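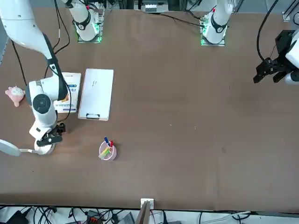
Robel Admasu told me before I'd even got my coat off that I should ask about the agency staff first and the pay second. Most visitors do it the other way round and come away thinking all is well, he said.

So I did. Open day at the Promside works, 12/27/18, dead week for everyone else but full shift there. Branch had been trying to get in since October. Four of us in the end, meant to be six, trains.

Quick notes, typed up on the way home, sorry for the state of them.

139 people on the site on a normal day. Just under half through Gidey, the agency. Same overalls, same canteen, same start time. Different hourly rate untill you've done twelve weeks, and a fair few get let go at eleven. Management's phrase for this was "natural turnover". Kiros Fikre wrote that down and underlined it.

The tour proper was packing hall, loading bay, training room, canteen. Fast. Our guide, Henok Negussie, was decent and took most questions straight, though he'd clearly been told to keep us moving. No talking to people on the line. Canteen was fine – twenty minutes, soup, nobody senior in earshot.

What I heard there, more than once: the wages aren't being pulled down by whoever got off the coach last. Half the room had come from somewhere else, some of them years ago, and they'd all been put on the same bad contract as the lads from the estate over the road. A woman from nights said her rate had gone up once in 3 years, by pennies, and that was after a petition with over 100 names on it. Petition worked. Make of that what you like.

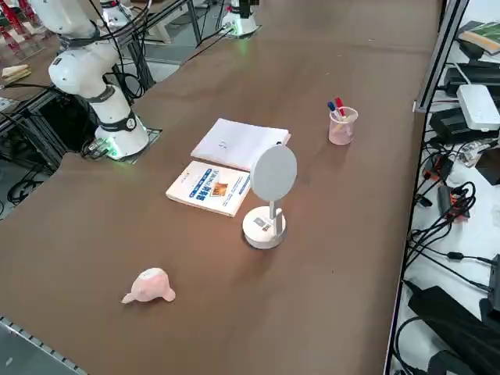

Does the firm recognise a union? Only for the permanent staff, and only on grievances, so pay is still set from above and read out at a meeting.

Asked about that meeting. It's held at shift change, which means days are going home and nights are half awake. Mesfin Alemayehu reckons turnout is poor and that suits everybody upstairs. He wants it moved to the middle of the shift, paid. Reasonable ask I thought. Henok said he'd pass it on.

Then a short talk on the Fevum scheme, the firm's training thing. You sign up, do evenings in your own time, get a certificate and maybe a grade. 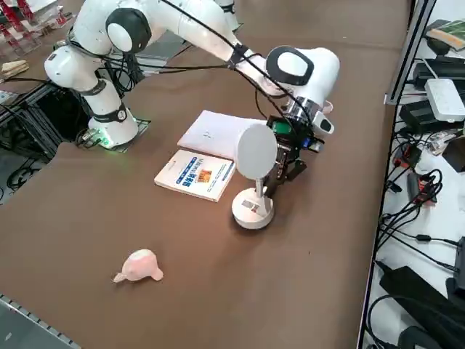
Evenings in your own time is the bit that stuck with me. If you've two kids or a second job you're not doing it, and so you're not getting the grade, and the gap gets wider and gets called ambition. Asked how many agency people had finished it. They didn't have the figure to hand.

Mesfin Adugna has the leaflets and is back at the gate next week, early shift. Could do with two more. Also we still need somebody to ring Flarkusura, same owners, see if they'll have us round in the new year. Their rates are meant to be worse.

Bus fares – give me your tickets by Friday or you wont see the money.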